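Willow Conference Football Coaches
Minutes of the spring meeting
Apr 19, 2024

The meeting opened at 6:30 p.m. in the library at Willow. All member schools were represented except Dierckx, which sent its votes in by email. Minutes of the winter meeting were approved with one correction: the Conine field lease runs through next season and not this one.

1. Fall schedule
The draft schedule was reviewed. Wellau asked to move its home opener back a week while the new turf settles. Conine agreed to swap dates. The bye week stays where it is for all teams. Final copies go out in May, and no changes will be taken after that without the consent of both schools.

2. Overtime
The proposal to start overtime possessions at the 10-yard line in junior varsity games was discussed at length. Several coaches felt the current rule keeps players on the field too long late in the evening. Others wanted JV and varsity to match. Motion to adopt for one season passed, with 2 schools opposed.

3. Attendance and gate
Total paid attendance at last fall's title game was 2,097. The gate split was paid out in full. Wellau asked that the visiting side get more than 86 parking spaces next time – buses took up most of them. Referred to the host school.

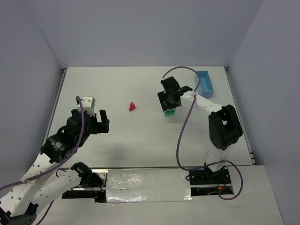
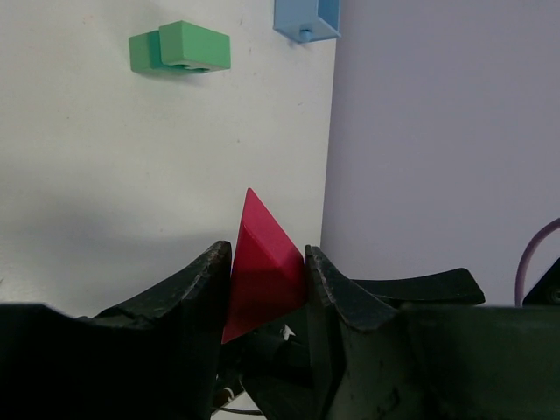

4. Officials
The assignor expects to be short on crews again. Schools may move up to 35 sub-varsity games to weeknights to spread the load. Requests go to the assignor in writing. Game fees stay the same for varsity and go up slightly for freshman games.

5. Rosters and film
Film exchange deadline is noon on the day after the game. Dierckx was late on this more than once last fall and has said it will use the shared account from now on. Rosters must list jersey numbers for both home and away sets.

6. All-conference voting
Ballots will stay closed. A motion to add a second long snapper spot failed for lack of a second. Coaches still may not vote for their own players.

7. Other business
Conine will host the preseason lineman challenge. Entry forms are due before summer camps start. Willow still has two down markers and a chain set left over from the title game – please check whether they are yours.

The next meeting will be at Wellau in May, date to be set by email. Adjourned at 8:05 p.m.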